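Resizing a 14k signet - who's done it?

hrosser
Bought a signet from Semard, half size too big. They want it mailed back, 3 weeks min. Local guy says he can do it same day. Anyone gone local?

liliana_c
Local every time. Had my wedding band done at Coutinho, couldn't find the seam after.

Remzi S
Careful. Semard voids the warranty if anyone else touches it, its in the paperwork. Paid 1542 for mine, no way I'm risking it.

liliana_c
Warranty covers what though? Stones mostly. A signet has no stones.

Remzi S
Covers the engraving too. Heat near the face and teh edges can go soft.

cadi_v
Disagree, a half size is nothing. Any decent bench jeweler keeps the heat at the back of the shank. Mine was some 669 new, done local, crest still crisp.

hrosser
Ok leaning local. Will ask if he's done engraved ones before. Thx all

Kavinda G
Get it weighed before and after. Should be on the ticket.
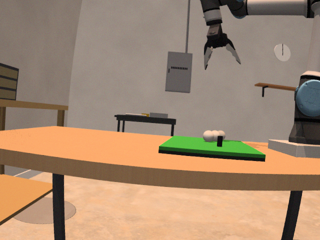
Does a half size down mean cutting the band?

Usually a small piece comes out of the back and the ends get soldered. Sizing beads inside are the other way, no cutting.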